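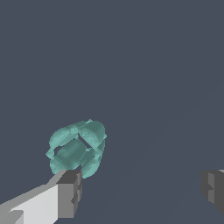 Teal on slate gray, computer rendering

Our Teal Season Is Officially Underway

Well, the votes are in from the Brunen Dyers' Guild fall meeting and the winter color is teal! Rust came very close, and I know some of you had your madder root all ready to go, but I've been hoping for a blue-green winter ever since I joined and I can't pretend to be sorry. It's such a slippery color. Put two skeins side by side and one looks blue and the other looks green, then walk them over to the window and they swap.

For anyone new, the winter color works like this. We all dye toward the same color from now until the spring show, by whatever method you like, on whatever fiber you like, and at the show everything hangs together on the long wall at the Noiphan Street hall. Last year's gold wall had 76 skeins on it, plus a felted hat that snuck in at the last minute and looked wonderful. You don't need to be a spinner or a knitter. You don't even need to have dyed anything before.

Most of us will be getting our teal the old way, with a dip in the indigo vat and then a bath of something yellow over the top (or the other way around, and the argument about which goes first has been running longer than this newsletter has). I'm a blue-first person. I like to see how strong the blue is before I decide how much yellow it can take, and a pale first dip with a little weld gives the softest seafoam, almost minty in the highlights. The yellow-first people say their colors come out more even, and looking at the sample cards from our last workshop, they may have a point. Goldenrod works nicely too if you froze or dried some this fall. Onion skins will push you toward olive, so go easy.

Whatever order you choose, please mordant your wool with alum ahead of the yellow bath and rinse well after the indigo. I skipped the rinse on my very first try and got blue smudges on everything I owned, including a perfectly good colander. Wet the yarn all the way through before it goes in the vat, squeeze it out, and lower it in slowly so you don't carry air down with it. Then the best part, lifting it out and watching that yellow-green turn blue in the open air. I have done this for years and I still call people into the kitchen to look.
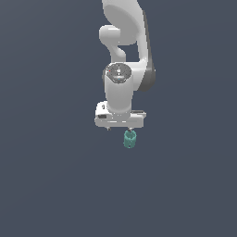
If you'd like to use acid dyes, go right ahead, they're every bit as welcome on the wall. A turquoise with a small amount of black makes a lovely deep teal, and a touch of golden yellow warms it up. Mix your powders with a mask on and keep your dye pots away from your cooking pots. Write everything down! I have one skein from two winters back, the exact green-blue of an old glass bottle, and all my notebook says is "bit more than last time."

We're in luck for yarn this year. Titureck Yarns is putting aside a batch of undyed wool for guild members, a sport weight two-ply from the Rutano mill, and I've had a skein of it on my desk all week. It's bouncy, it isn't too slick, and it took the blue beautifully in my one test. It comes in skeins of 800 yards, enough for a shawl or for a whole string of little test pieces if you wind it off first. Ask at the counter and tell them you're with Brunen. They also have alum and a few bags of dried weld, which sell fast.

The shared vat opens at the Noiphan Street hall on the last weekend in November. We have room for 13 dyers in each session, mornings and afternoons, and the sign-up sheet is on the corkboard by the coat hooks. Bring gloves, an apron, a bucket with a lid, and fiber that has already been washed and soaked. Please tie your skeins loosely in four places with cotton and put your name on a waterproof tag, as we had a very confusing table of lookalikes at the end of last year's session. Tea and something baked will be around as usual. The lemon bars are spoken for.

A small extra for the patient ones among you. We'd love to have a proper gradient on the wall this time, from the palest sea green to the darkest teal we can manage, with 11 steps in all. Each step goes to a different dyer, and you'll get a paint chip to match. Matching a chip is much harder than it sounds and much more fun. The light end is nearly all claimed, but the murky middle greens are wide open, and I think they're the prettiest of the lot. Leave a note in the guild box with the step you'd like.

One more thing, the library shelf is missing its two indigo books. If they're on your nightstand, no hard feelings, just slide them back in the box before vat weekend so the next person can have a turn.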